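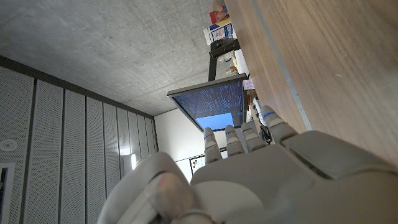
The hand at the Flundthorpe workshop, fingers extended, seen from its wrist camera. Each of the four fingers has a blue light near the upper joint.

The operator at Flundthorpe has been teaching robot hands for three years. Before that she repaired sewing machines, and she says the old job helps more than people expect.

"You learn to feel when something is about to bind," she says. "With the hand I can't feel it, so I have to watch for it."

Most of her work is done by remote control. She wears a glove that reads the bend of each finger, and the robot's hand copies it after a short delay. The software, called Damar, records the joint angles along with the view from the wrist. One recording of one task is a demonstration. On a good morning she gets through some 13 of them before her own hand needs a rest.

The delay took time to get used to. "At first I kept correcting things that were already correct. I would close my fingers, see nothing, close them more, and then the whole lot would arrive at once. Now I move and wait."

The thumb is still the hardest part. A person's thumb swings across the palm without any thought, and the glove does not read that motion well. She has learned to set the thumb first and bring the fingers to it.

The other method is to guide the robot by hand. The arm is put in a slack mode and she pushes it through the task herself. She likes this for large movements, such as reaching over to a shelf and coming back. For the fingers she finds it close to useless.

"You would need 2 people, and they would be in each other's way. We tried it in August. We gave up after lunch."

I asked what makes a bad demonstration. She said hesitation is worse than a mistake. If she drops a box and picks it up again, the recording may still be kept, because the model can learn the recovery. If she hovers over the box for 7 seconds deciding where to grip, the robot learns to hover.

"It copies your doubts — that was a surprise to me. I watched it stop above a cup and I knew it was me."

She now rehearses each task with her bare hand before putting the glove on. She also deletes her first recording of the day, good or bad.

The next job is for Grondach, which wants small cartons turned so the label faces out. She expects the turning to be easy and the letting go to be slow work, as the fingers tend to open one after another and tip the carton over. She has asked for a few spare cartons to take home and practice with.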